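Four months with the dish robot

April 7, 2018

The kitchen on the second floor has had a robot at the sink since December. I run facilities and lab support for the building, and several people in other departments have asked how it has gone, so I am writing down what I know while I still have the logs open. This is my own blog and not a company document.

Some background. We are a test kitchen. Mumham develops prepared foods for institutional customers, and the second floor produces far more dirty plates than the number of staff would suggest. A tasting session uses a plate per sample per taster. In our busiest week this winter the kitchen washed 479 plates, not counting bowls and utensils. Before December this was done by the kitchen assistants between sessions, and whoever was least busy got it. In practice that was the same two people most days.

The robot is a two-armed humanoid with multi-fingered hands. We call the installation Fera, after the project name on the purchase request. Its job is narrow. It picks up plates at the sink, moves them to a rack, and clears the counter on either side. It does not cook, carry food, or handle knives. The knives were taken out of its task list in the first week and I do not expect them to go back.

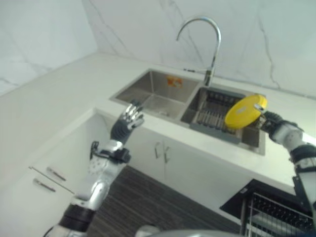 The cycle time is the first thing people ask for. On a clean run with round plates the robot takes 30 seconds per plate from pickup to release. A kitchen assistant takes a fraction of that. If you compare the two directly the robot loses, and one of our managers did compare them directly, in a spreadsheet, in front of everyone. The comparison leaves out that the robot runs after the last session, when the assistants used to stay late. Overtime on the second floor is down, and that number was easier to defend.

The second question is what happens to the assistants. There were 3 on the rota before and there are 3 now. The work inside the job has changed more than I planned for. I will list the changes as I have them in my notes, in no particular order.

Scraping is now a separate step. The robot does not judge food residue well enough to be trusted with it, so every plate has to be scraped before it is left for pickup. Previously people scraped and washed in one motion and did not think of it as two tasks. It is now on the task sheet with its own line.

Plate placement matters. Plates left overlapping cause a failed grasp more often than any other condition. The assistants learned this within days and began spacing the plates without being told. The chefs have still not learned it.

Someone has to be the operator. The operator starts the run, watches the first few plates, and clears faults. Muchen Tang took this on because she was the person who happened to be in the room during training. By February she was doing it four days out of five on an assistant's pay grade. I raised this and it was corrected in March with a new grade and back pay to the start of the year. It should have been settled before the machine was delivered, and that one is on me.

Faults are more tiring than washing. I did not expect to write that. Muchen put it to me this way: when she washed dishes she could think about something else, and when she watches the robot she cannot. A fault can come at any point, so she has to stay half alert for the whole run. We have since moved the alert to a tone and a light in the corridor, and she no longer stands at the counter for all of it. The vendor's manual recommends continuous supervision only for new object types.

I logged 21 faults in the first two weeks of March. Most were grasp failures with no consequence. The arm backs off, tries again, and then stops and waits. A few were perception errors near the faucet. Polished metal is a known problem for depth sensing, and a tall curved spout is difficult to plan around even when its position is known. Xinyi Yu, who does the integration work for us two days a week, measured the faucet by hand and added it to the model as a fixed obstacle. The perception errors at that spot have not come back. The obstacle has a generous margin, so the hand now takes a wider path than it needs to. 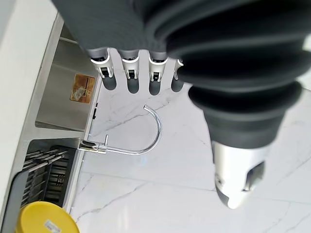 Robot hand over the counter, with the faucet and sink behind the fingers.

Xinyi's other change was to the approach speed. The default was fast enough that people stepped back when the arm moved, including people who knew it would stop. She reduced it for the hours when the kitchen is occupied and left it alone for evening runs. It costs us a little throughput at lunch. The complaints about the arm stopped the same week.

What I have not solved is the handover between shifts. The day crew leaves the kitchen in a state that suits the day crew. The evening run needs the plates scraped and spaced, the counter clear, and the rack empty. If any of these is missing, the operator does it, and the time saved goes back to where it came from. We had a checklist by the door. It was signed every day whether or not the work was done. I have taken it down and moved the handover to ten minutes of overlap between the two shifts, paid, with both people at the sink.

There is a proposal to put a second unit at the Iglesias site, under the name Jevar. I have been asked for a staffing plan to go with it. My draft has the operator grade on the first page, the shift overlap on the second, and cycle time in an appendix. I have also asked that the assistants at Iglesias come here for a full evening run before the counter layout is fixed, as they will know where the plates pile up and the drawings do not show it.

Budget review is next. I will post the April fault log when the month closes.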